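Home > Living Rooms > Tidying and Storage
Thread: The armchair is a closet now and the cushion has no home

brerville_attic
Member, 426 posts
Posting in the November tidy thread got me told off for length, so I'm starting my own. We have a purple armchair with cream piping. I like it very much. I haven't sat in it since summer. It holds the clothes that are too clean for the hamper and too worn for the drawer, and the heap has reached the stage where you pull out one sleeve and everything shifts.

I can live with that. My question is the pink cushion. It lives on the kid's chair, the light blue one with the spindles. Except it doesn't, it lives on the floor, because the seat is slick and any child who sits down leaves with the cushion following. Ties? Velcro? Give up?

grout_expectations
Member
Ties. Two of them, around the back spindles, in a bow the kid can't reach. Next question.

mop_and_circumstance
Senior Member
Ties come undone and then you have a cushion on the floor with tails. Get the rubbery mesh stuff sold for under rugs and cut a square of it. I bought a roll at Brerkier four years ago and I'm still cutting pieces off it. My grandchildren will inherit it.

grout_expectations
Member
Mesh under a fleece cushion picks up every crumb ever dropped in the house and holds it for you. I speak as a person who has scraped toast out of one.

mop_and_circumstance
Senior Member
You could shake it.

grout_expectations
Member
You could tie a bow.

halfalamp
Member
Not to interrupt the summit, but what about the clothes? You skipped past the heap like it was a houseplant. I had the same setup on a Zacharias recliner until I started folding 2 things every time I walked by. It took three weeks. I found a swimsuit in there and a library card.

brerville_attic
Member, 426 posts
I walk by it with my eyes front. But fine, two things per pass, I'll try it. Then there's the blue crate on the sofa, the one with the stickers. It was bought to get things off the sofa.

halfalamp
Member
Crates do that. What's in it?

brerville_attic
Member, 426 posts
Papers, mostly crumpled. Drawings I'm told are important. Something yellow. I'm planning a folder for the drawings and a short memory for the rest.

sockdrawer415
Member
Sewing person here. Before you attach anything to the cushion, look at the fleece. Once it starts pilling, Velcro finishes it off, the hook side grabs the fibers every time you peel it. Sew the ties into the seam, not onto the face. And wash it inside a pillowcase, cool water, no softener. I use a Maser fabric shaver afterward and get enough fluff for a second, smaller cushion.

mop_and_circumstance
Senior Member
Shaving fleece is how you get bald fleece.

sockdrawer415
Member
Go lightly. I've had the same throw since before I had this user name and it still has hair.

grout_expectations
Member
Noting for the record that the sewing person said ties.

mop_and_circumstance
Senior Member
Noting for the record that the mesh costs less than the thread.

tinyattic100
New Member
Radical suggestion: let it be a floor cushion. Mine gave up on the chair at age four and sat on the rug until school started. I spent a whole winter putting a cushion back where it wasn't wanted.

brerville_attic
Member, 426 posts
This is the most appealing answer and therefore suspicious. I'm going with seam ties first. If they fail I'll try the mesh, and if that fails I'll join you on the rug. I've put away four items. The heap has not noticed.
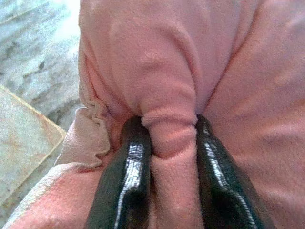
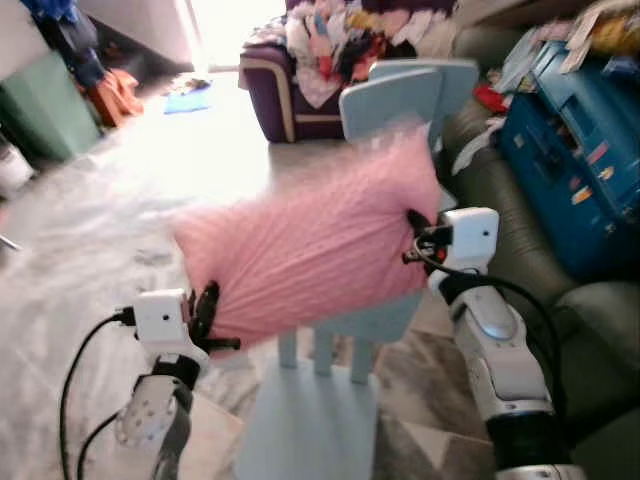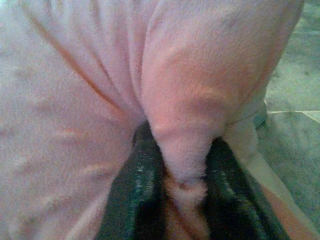 Pink in all three. The chair, the heap and the crate are in the second one.

sockdrawer415
Member
Some pilling on the first one, nothing tragic. Shave it.

mop_and_circumstance
Senior Member
Don't shave it.

halfalamp
Member
That is a very good armchair, under there. Two more things before bed, please.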